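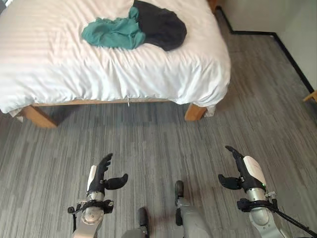

A reply to my last post wanted to know why I bother with the duvet when the cover only comes off again at the weekend, and whether a bedroom is ever tidy for more than a day anyway. Fair question. Mine usually lasts until the evening. I'm going to do a thread on it because I've been sorting the bedroom out in stages since February and a few people asked how it's going.

First thing, the clothes. Teal one and a black one, both in a heap up at the far end of the bed. Everything I take off in this room ends up on the bed, then moves to the floor at night, then goes back on the bed in the morning. I worked out that some things had been making that trip for a fortnight.

The rule now is that whatever is on the bed gets dealt with before the duvet gets touched. Wash, hang or fold. If I do the duvet first I just lift the clothes up, shake, and put them back down again.

Had a reply asking about the chair method. We had a chair. It went to my sister's in the spring and I haven't missed it. A chair holds far more than you think and you can't see what's at the bottom.

Right, the duvet. White cover with a faint stripe in the weave. It creases if you look at it. I don't iron bedding and I'm not going to start. I take it off the line slightly damp, fold it in half with someone on the other end if there is someone, and leave it over the banister overnight.

The cover has a zip along the bottom. I used to have one with buttons, 9 of them, and two were always missing. The zip is better. The one thing I'd say is do it right up before it goes in the machine. Left open it swallows socks and pillowcases and you get a wet lump in one corner that never spins out.

Zip end goes at the foot of the bed. I know some people put it at the top. You'll have it in your face at three in the morning.

Getting the inside back into the cover: I do it the plain way. Cover inside out, hands in the far corners, grab the corners of the duvet through it and shake. I tried the rolling method off a video and ended up with a very neat roll that I then couldn't unroll. Fine for a single, I should think.

Somebody's asking where the cover is from. It's a Dumer one, bought in the sale, and I don't know if they still do it. The first wash took the stiffness out of it. It's been on the go about a year and the stripe still shows.

Bed next. Light wood, low rail along the front, chunky legs. I like it because you can get under it with a hoover without taking anything apart. The last one had drawers and I once found a Christmas card in the fluff behind them that I'd meant to post.

I did think about storage boxes under this one. Measured up, looked at the Gruken ones, nearly ordered two. Then I thought about what would go in them and the answer was things I ought to take to the charity shop. So I've left it with nothing stored there, and took four bags down instead.

If you've got a wooden frame, check the bolts every few months. Ours had started creaking and I'd blamed the mattress for weeks. Quarter of a turn on each side and it stopped. Don't lean on the key, the wood will give before the bolt does.

The floor gets the most comments. It's carpet tiles, grey streaky ones. Yes, like an office. They were down when we moved in and I was going to have them up straight away, and I've come round to them.

Reasons, if you want them. The streaks hide nearly everything between hoovers. If one gets ruined you lift that one and put another down. I've done it twice, once for tea and once for nail varnish. Spares are in the loft, in a box marked Arnatora, so I assume that's the make.

The downside is the edges. If a tile isn't pushed up tight to the next one the seam catches bits. I run the narrow nozzle along the joins once a month and that seems to be enough. I also go over the whole floor in both directions, as going one way only leaves half the dust lying in it.

I did get a price for proper carpet, from Vieira. It was £326 fitted, with the underlay, and another £70 to take the tiles away. It's a reasonable price for a room this size but I'd rather put it towards the bathroom. The tiles can stay.

White walls, before anyone asks, and they're staying white. I've got 2 tins of the same emulsion under the stairs. The stretch by the bed gets scuffed from carrying the washing basket past, so I touch it up when I notice it. A small roller is better than a brush, a brush leaves a shiny patch.

Someone else has asked how long all this takes on a normal morning. Clothes off the bed, window open, duvet pulled back so the mattress can air while I have breakfast. Then back up after and shake it straight. Five minutes, not counting the toast.

I don't do cushions or a throw. I had a throw and it lived on the floor - the cat was pleased with it, so she's got it downstairs now.

Still to do: a hook on the back of the door for things that have been worn once and aren't ready for the wash. That's most of what ends up on the bed. I've bought the hook. I need to find the drill, which I think is in the shed behind the paddling pool.

Will post again when the hook's up. Bedding's in the wash tomorrow if the rain holds off.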